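Trandness, rewatched at the right frame rate

I finished my second pass through Trandness on Sunday, this time from the disc set instead of the stream. The show is 14 episodes long and most of what gets written about it concerns the ending. I have little to add there. What I wanted to check was the animation timing, which had bothered me the first time in a way I could not pin down.

The stream I used last year ran at a converted rate. Every so often a frame was blended with its neighbor, and on slow pans this showed up as a small stutter. On the discs the pans are clean. The opening shot over Bradivport harbor, which I had taken for a cheap composite, holds up well at full size. The water is drawn on its own layer and updates every third frame while the boats update every second one. It reads as weight.
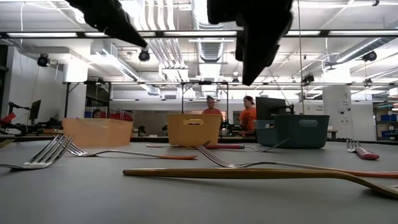 Forks on the gray table.

Episode 5 is the one to study. It is the episode where Meesuk leaves the ferry and walks home through the market, and it has almost no dialogue for the first half. The director cuts on footsteps. I went through the walk with the frame counter on and wrote down the length of each shot. They get shorter as she nears the house, then there is one very long hold on the door. The score drops out a few shots before the hold, so by the time the door fills the screen you have already been listening to room noise for a while.

I had remembered that hold as a still drawing. It has movement in it. The light under the door shifts twice, and the second shift is slower than the first. On the stream the compression flattened that whole area into one block of brown, so the cue that someone is home was lost. The next episode makes more sense if you have seen it.

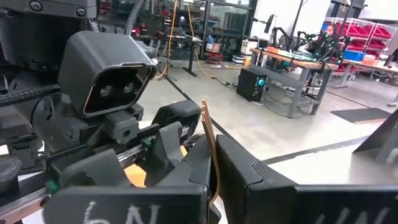

The Nekano scenes are weaker, and the discs do not help them. Nekano is introduced as a city with rules: the curfew bell, the numbered bridges, the tax on lamps. After episode 8 the bell is never heard again, although two night scenes take place well past curfew. A line about a repeal would have covered it. The manga handles this with a notice pinned to a wall, one panel, no comment from anyone.

The numbered bridges fare better. The sign on the bridge where the chase ends reads 2,391, and the same number turns up on the ticket stub in the last episode. I missed that completely on first viewing. The earlier bridge, 1,199, has no match that I could find, and I did look. If it connects to something in the side chapters, I have not read those.

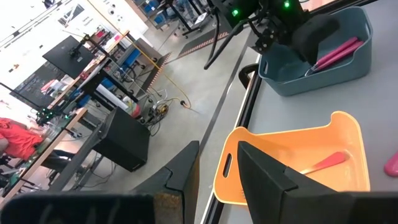 Orange bin with the coral-red utensil in it.

Sound is the other reason to get the discs. The stereo track on the stream pushed the voices forward and buried the crowd. On the disc the market has depth, and in episode 11 a vendor can be heard calling the price of fish behind the argument on the stairs. He calls it three times and lowers it each time.

Subtitles are the same script with minor fixes. The honorifics are still handled one way in the first half and another way in the second. The commentary track covers the first and last episodes only, and I have only gotten through the first. It is mostly about backgrounds. I will write up the other one once I have gone through the final episode with the counter on, probably along with the shot lengths for the stair argument.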